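Okay so it is the first week of November and I have decided that this is the year our family does a proper Family Night, once a week, all winter long, phones in the bread basket. I'm going to tell you how it's going so far, because I have thoughts, and my sister has asked me to please put them somewhere other than her text messages.

First you should know about the jar. My son (he's eight) and my daughter (eleven, going on thirty) each wrote ideas on slips of paper and stuffed them in an old pickle jar, and I wrote some too, and my husband wrote one that just said "nap." We pull a slip at breakfast so everybody has the day to get used to it.

I also set a budget, which made me feel very grown up. It's 37 dollars a month for the whole thing, snacks included. I got that number by adding up what we spent last winter on takeout on nights when we were all bored and cranky, and then picking something a lot less embarrassing.

Week one the jar said ROLLER SKATING. Lovely! Except the rink over in Starham wanted most of my month for four people plus skate rental, so we drove all the way out there, looked at the sign, and drove all the way home again singing. The kids still call it skating night. I'm counting it.

Week two was my daughter's slip, "make soup for Mr. Kaczorowski." Leszek Kaczorowski lives two doors down and has been so good to us since we moved to Doltden - he lent us his ladder the first day, before we even knew where our forks were. We made potato soup. We made far too much potato soup. He took one bowl, stayed two hours, and taught my son a card game that I still don't understand, and I've now lost at it more times than I'd like to say.

Somewhere in there I signed up for the library's winter reading thing, too. You log your minutes as a family, and the goal is 900 by the end of the month, and I thought, well, that's impossible with my bunch. We're at 630! A good chunk of that is my husband reading the same dinosaur book out loud in different accents, but the librarian says it counts and I'm not going to argue with a librarian.

Now for the flop, because there's always one. My slip said "puzzle." I had a big one from the thrift store, lighthouse on the box, and we got the edges done and everyone was feeling pretty proud. Then the dog got up on the chair. I won't go on about it, except to say that a lighthouse with no top is still a nice thing to look at, and we left it out for days. 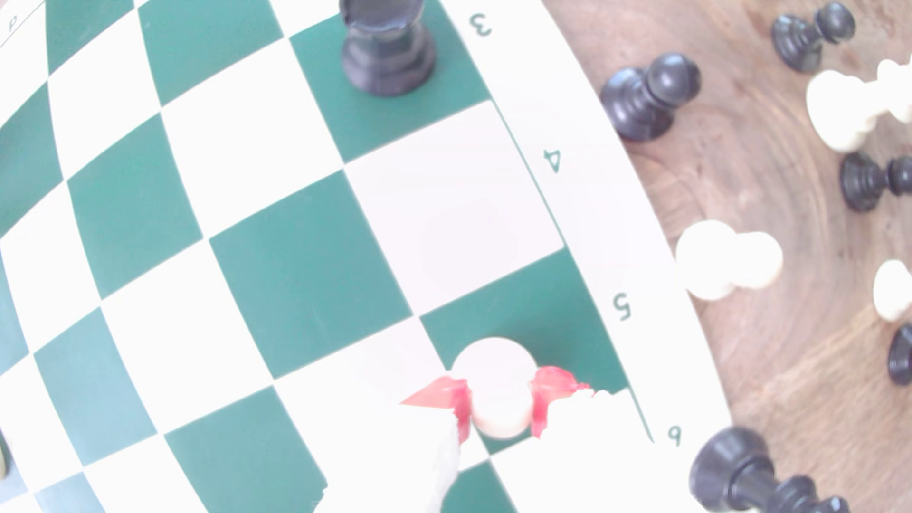
What do you do when one kid hates whatever slip comes out of the jar? We let each kid have one "swap" a month, where the slip goes back in and we pull another, and once it's used, it's used.

My daughter spent hers right away (on my son's idea, "everybody be a worm") and has been very careful with her opinions ever since. My son is saving his. He brings it up at meals like a man with money in the bank.

Next week's slip is already pulled because I peeked, and it's blanket fort. So I'm washing every blanket in the house, plus the big quilt from my mom's that takes up the whole machine by itself, and I've borrowed a bag of clothespins from next door.

If you've got slips for our jar, send them over, cheap ones please! Indoor is best, it gets dark so early now, and I'd like a few that work with a dog who thinks he's been invited.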